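TISTLOW, December 2, 2021 (Thursday)

Kadlec Adds Lidded Storage Bin to Pritico Home Range

Kadlec today announced a lidded storage bin for household cupboards, the latest addition to its Pritico range. The bin is made of white plastic and is supplied with a separate lid that carries both the handle and the latches. Shipments to stores begin this month.

The body has sloped inner walls that narrow toward a flat bottom, so that empty bins can be stacked one inside another for transport. Up to 18 fit in a standard shipping carton. The rim is thick and rounded at the corners. Volume is 575 cubic inches.

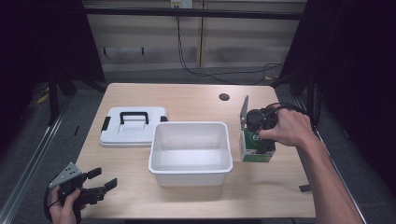 White Pritico bin with its lid removed, shown beside a small green-and-white box.

The lid has a raised rim and a black U-shaped carrying handle across the center. Two black latches, one on each side, fasten it to the body. With the latches open, the lid lifts away completely and can be laid flat next to the bin during packing. The handle is intended for carrying the closed bin between shelf and table - it is not rated for hanging storage.

Kadlec tested the design in 11 households in October. Participants used the bin for small boxed goods such as tea, bandages and light bulbs. The latch tension was lowered after the test, and the production version incorporates this change. No changes were made to the body.

An initial run of 800 units has been allocated to Sestum stores. Replacement latches will be sold separately. Care instructions are molded into the underside of the body.

Trade inquiries should be directed to the Kadlec sales office in Tistlow.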